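Search posts Search

Good morning from the suturing project, friends! We're up to 573 stitching examples now for the learning system, and I'm a bit fond of every one of them. 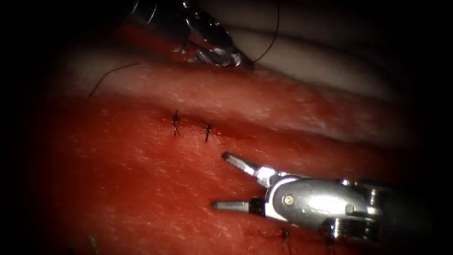 Wurnarside replied that surely the clumsy runs are worth keeping too, and wondered if we bin them.

2 replies · 35 likes

We keep them, Wurnarside! A fumbled thread followed by a good recovery is lovely stuff to learn from, so it gets its own label and goes in with the rest (labelling is slow, but I put the kettle on and get through it).

84 likes · Share

Next up is the Atetti set, hopefully in May, with the arms swapping jobs partway through a stitch. I'll ramble on about it then, you know I will.

Print this thread | E-mail this thread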